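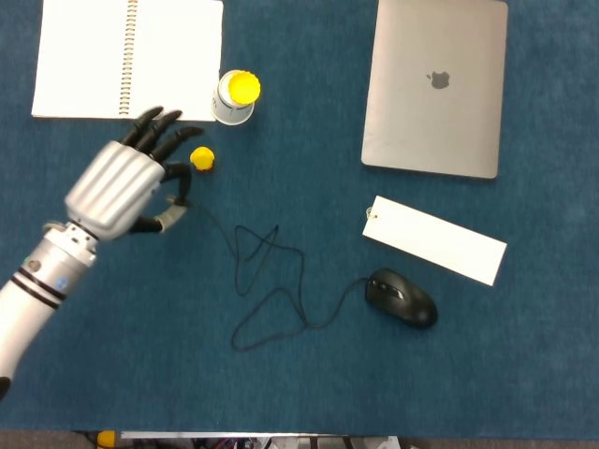

## Entretien de la main articulée du poste Tanguy

Le poste Tanguy est celui dont j'ai la charge depuis mon arrivée à l'atelier de Wondmont. Il se compose d'un bras et d'une main à doigts articulés, installés devant une table recouverte d'un tissu bleu canard. Plusieurs lecteurs m'ayant interrogé sur la manière dont il est entretenu, je consigne dans ce billet la procédure en vigueur, telle qu'elle a été arrêtée en mai avec Despina Zervas.

Les opérations portent sur la main, le poignet et le logiciel de commande. Elles sont exécutées dans cet ordre, tous les 1136 cycles de fermeture, et consignées au registre du poste.

### La main

La coque dorsale, de teinte argentée, est nervurée dans le sens de la longueur. La poussière textile se dépose entre les nervures ; elle est retirée au pinceau sec, à l'exclusion de tout solvant. Les doigts noirs sont ensuite manœuvrés un à un, hors tension, de l'extension complète jusqu'à la flexion. Toute résistance inhabituelle doit être signalée avant la remise en service. Le pouce fait l'objet d'un contrôle séparé : son articulation de base supporte l'essentiel de l'effort lors des prises fines, et c'est elle qui nous a valu deux immobilisations l'hiver dernier.

### Le poignet

Les petites vis du poignet sont vérifiées au tournevis dynamométrique. Corentin Gilbert a fait adopter le marquage au vernis, qui permet de constater un desserrage sans outil – je reconnais avoir été réticent, et je me suis rangé à son avis.

### La remise en service

Après chaque intervention, le zéro des articulations est repris, puis la main est présentée au-dessus de la table, garnie d'objets courants : carnet à spirale, gobelet en papier, souris filaire, ordinateur portable fermé, étiquette cartonnée. Le câble de la souris demeure sur la table pendant les essais. Il convient de surveiller ses boucles à proximité du pouce, où un accrochage fausserait la lecture du couple.

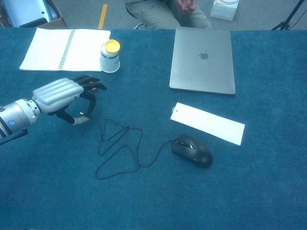

### Points restant à traiter

- Le jeu de l'annulaire, relevé lors des 4 derniers contrôles, demeure dans la tolérance. Eskil Solberg souhaite néanmoins disposer d'un doigt de rechange.
- La référence des embouts est à confirmer auprès de Jerar, dont le délai de livraison est actuellement de sept semaines.
- Le registre doit être transcrit dans le modèle commun avant la visite de Trevor Mellor.

Les observations relatives à la procédure peuvent m'être adressées en commentaire. La fiche de couple de serrage sera jointe au prochain billet, une fois relue par Despina.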